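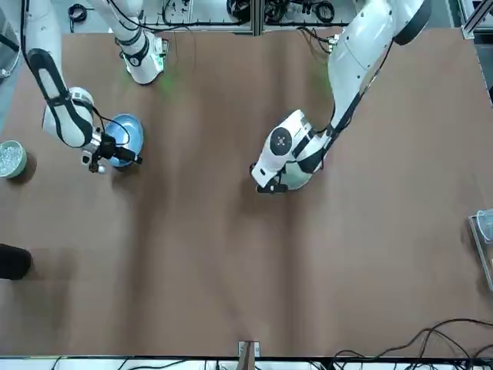
01/10/2023

Signed the reservation form for the flat at Nirness this morning. Pankaj Negi from the sales office had it ready, with the floor number wrong, so he printed it again while I waited. The holding deposit is 2000 and comes off the price if we go ahead.

I had wanted the second floor at Cornelitz, but the service charge there went up again in January and the parking space is now sold separately. Nirness is further out. It has the bus and a proper storeroom downstairs, and the kitchen window faces the yard, not the road.

We use cookies to remember your preferences. Accept | Manage settings

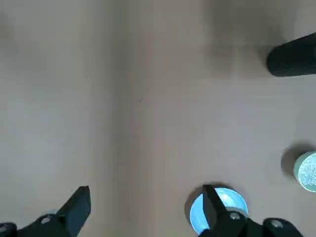

Called the bank after lunch. They will lend 80 percent on a finished building and less on one still going up, and Nirness counts as finished only when the last block is signed off. The woman on the phone said to send the completion papers as soon as the builder has them. I wrote to Mosquera, the builder, and got an automatic reply.

Went back in the afternoon to walk through it once more. The bathroom door sticks and one radiator valve is missing its cap. I put both on the snag list. The bedroom is narrower than on the plan – the wardrobe from the old place will fit on the short wall or not at all. Somebody upstairs was drilling the whole time, so I can't say how quiet it is.

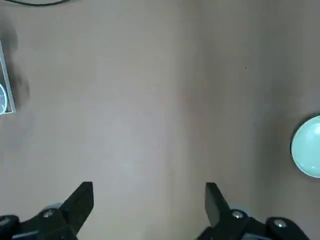

Do we lose the deposit if the bank says no? According to the form it is returned in full, provided the refusal is in writing and reaches the sales office within 3 weeks.

Still have to tell the agent at Nekby that we won't be renewing the lease. Notice is two months, so if the papers are late we could be paying for both places for a while. Will write the letter tomorrow and post it on the way to work.

4 comments | 11 shares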